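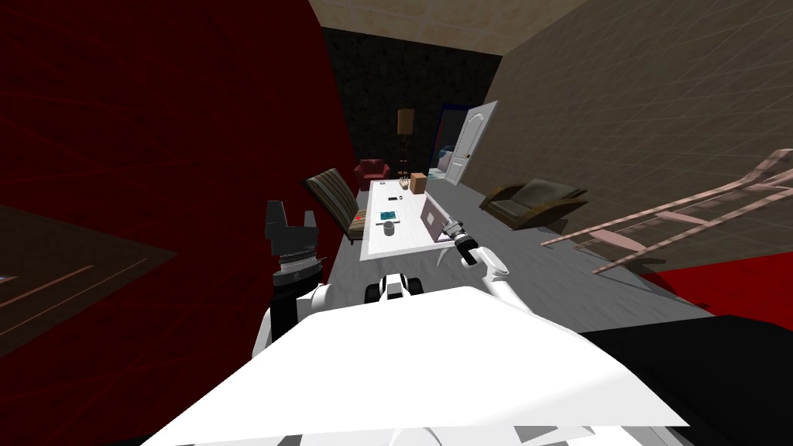 一、会议基本情况

Tornlow影视取景地爱好者协会例会记录
日期:2026年5月1日
地点:Trurnemden,Kuster书店二楼
主持及记录:Burgi Oberholzer
说明:中文记录供中文组会员使用。本人中文不是母语,如果有写错的地方,请在下次会议以前告诉我。

二、上次会议记录

上次的记录没有修改,全体同意通过。

三、电视剧《Farum》取景地核对

第二集里骑马过河的那一段,以前我们的网页写的是在Trurnemden的旧石桥。有两位会员上个月去现场比较了,认为不是旧石桥,是下游的磨坊桥。理由是剧中的桥有三个桥孔,旧石桥只有两个。会议同意修改网页,但是旧石桥的条目保留,并且注明第五集的夜景是在那里拍的。

第四集的客栈外景还没有确定。有人提出是Kuster农场的北院,有人认为是摄影棚里搭的。主持人会给农场写信询问,在得到回答以前,网页上继续写“待确认”。
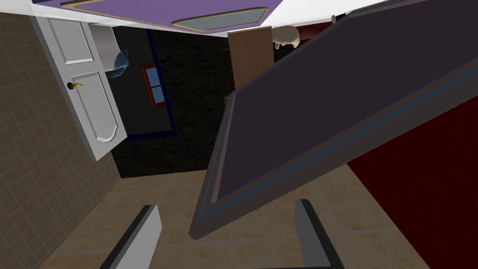

图2

四、网站

网站现在一共有1,781个条目,其中1,506个已经有坐标。没有坐标的条目大部分是室内场景,会议认为室内场景可以只写建筑物的名字,不必须写坐标。

关于剧情介绍的长度,讨论了比较久。一部分会员觉得现在的介绍太长,读者要先看很多剧情才能看到地点在哪里。另一部分会员觉得没有剧情就不容易明白是哪一个镜头。表决结果:剧情最多写三句,地点写在剧情的后面,另起一段。旧的条目不用马上改,谁编辑到就谁改。

有会员问,私人住宅可不可以写门牌号。决定不写,只写到街道。已经写了门牌号的条目请在六月以前删除。

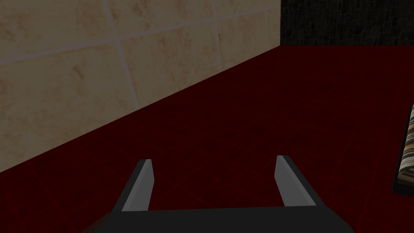
五、八月徒步活动

八月的取景地徒步路线暂时定为:火车站、磨坊桥、旧采石场、山坡小路,最后回到火车站,全程19公里。采石场的那一段路比较陡,下雨以后容易滑,所以请大家穿合适的鞋。也有会员希望有一条短的路线,可以从磨坊桥直接坐公共汽车回来。公共汽车的时间还要再查。

报名在网站上进行,会员的家人也可以参加。午饭自己带。

六、财务

账户余额1,862法郎。会议同意用其中一部分付下一年的网站空间费用。印刷地图的事情这次没有决定,先要两家印刷店的报价。

七、其他

有人借了《Farum》第一季的光盘还没有还,请还到书店的柜台。

下次会议的时间用邮件通知,地点不变。

记录:Burgi Oberholzer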